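Clarora Holds Off on Robot Arms, Will Run Simulated Trials Before Spending
Parts-fitting supplier asks vendors for less show and more evidence

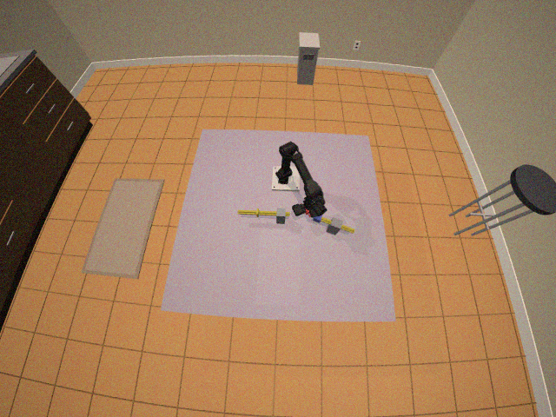 Simulated workcell: a robot arm over one of two yellow rods, each paired with a gray cube. Rendering: Clarora.

2018-04-14 – Clarora, a contract assembler of small rod-and-block fittings, said today that it will not buy robot arms this year. The company will instead pay for a limited program of simulated trials, and has set out in writing what a supplier must show before any order is placed.

The decision follows a review that began in February, when the company's operations group was asked to put together a budget for automating part of its assembly work. Three proposals came in. All of them promised that the equipment would pay for itself. None of them agreed on how long that would take, and two left out the cost of the grippers.

"I have sat through a lot of sales presentations with a nice payback chart at the end," said Reynaldo Tiongson, director of operations at Clarora. "The chart always goes up. I ask what happens when a rod comes in slightly bent and I get told that's an integration question. Well, it's my question, and I'm the one signing."

What the company is paying for

The trial budget covers 300 hours of simulation work and the staff time to go with it. The job being studied is a narrow one: handling a thin rod with raised collars along its length and bringing it together with a small block. People at Clarora do this by hand all day, and do it well. It is also the job that every vendor picked out as the easy one.

Clarora is less sure. A rod can lie at almost any angle on a work surface, and a collar in the wrong spot can leave a gripper holding it crooked. The company wants to see many starting positions tried, including awkward ones, before anybody talks about a production line.

Each trial run will consist of 600 attempts with the parts placed differently every time. Suppliers must hand over the full log, failures included. A video of the best attempt will not be accepted in place of the log.

Kulledano, a simulation contractor, has been hired to build the test setups and run them. Kulledano sells no hardware and takes no commission from anyone who does, a point Clarora put into the contract.

Simulation has limits too

The company does not regard a simulated result as proof. Friction between a gripper and a part is hard to model, cheap sensors behave worse in a dusty building than they do on a computer, and a rendered room has no forklift traffic.

"A good score in simulation tells us the thing might work," said Shoshana Whitlock, who leads the equipment planning group. "A bad score tells us quite a lot. That's mainly what we're buying – a cheap way to hear no. If it can't handle the parts in a tidy computer room, I don't need to pay freight to find out about our floor."

Whitlock said she expects some of the results to be argued over. Vendors have already asked for changes to the test, among them a request that the rods always start in the same position. That request was turned down.

Requirements for suppliers

Any supplier that wants to be considered for a later purchase must provide the following:

A full price, with gripper, mounting, guarding, software fees and training included. Yearly fees are to be listed for each of the first five years.

The complete log for every trial run, in a format Clarora staff can open without buying a license.

The name of the person who will answer the phone after installation, and the hours they work.

A written list of the part variations the system is not expected to handle.

Payback estimates may be included, but will be set aside until the trial results are in. Whitlock's group will work out its own.

Vostberg and Lüthi, two of the firms that made proposals earlier in the review, have said they will take part under these terms. The third has not replied.

Where the money stays

The capital originally penciled in for robot arms will go back into the general equipment fund. Part of it has already been spent on new benches, better lighting and replacement hand fixtures for the assembly area, items that had been put off for two budgets in a row while the company waited to see what automation would bring.

Tiongson said that waiting had a cost of its own. "We told people not to fix the benches because robots were coming. The robots didn't come. The benches were still bad. I don't want to run a budget that way again."

Clarora employs 137 people, of whom 119 work in assembly, packing or inspection. The company said no jobs are being cut as part of the review, and that any later purchase would be discussed with the affected shifts before an order goes out. It made no promise about what a later purchase might mean for hiring. Tiongson said he would be guessing, and that he had heard enough guesses on the subject from other people.

Next steps

Kulledano will begin with the single-arm setup and a fixed base. A two-arm version was discussed and dropped from the first round on cost grounds. Mobile bases were not considered.

If the first round goes badly, the program ends there and the unused hours are not billed. If it goes well, Clarora may rent one arm for a trial on real parts, in a corner of the building away from the main line. Renting would come before buying in every case, and the rental would have to include the same gripper used in the simulated runs. One proposal had shown results from one gripper and quoted a price for another.

The company plans to share a plain summary of the results with its customers, several of whom have asked whether automation will bring prices down. Clarora's answer for now is that it does not know, and that current prices are based on current methods.

Suppliers with questions about the requirements should send them in writing to the equipment planning group, attention Shoshana Whitlock. Questions and answers will be passed to all participating firms. The group is not scheduling product demonstrations at this time.

About Clarora

Clarora assembles and inspects small mechanical fittings for equipment makers. Its work includes rod-and-block assemblies, light hardware kits and packing to customer order.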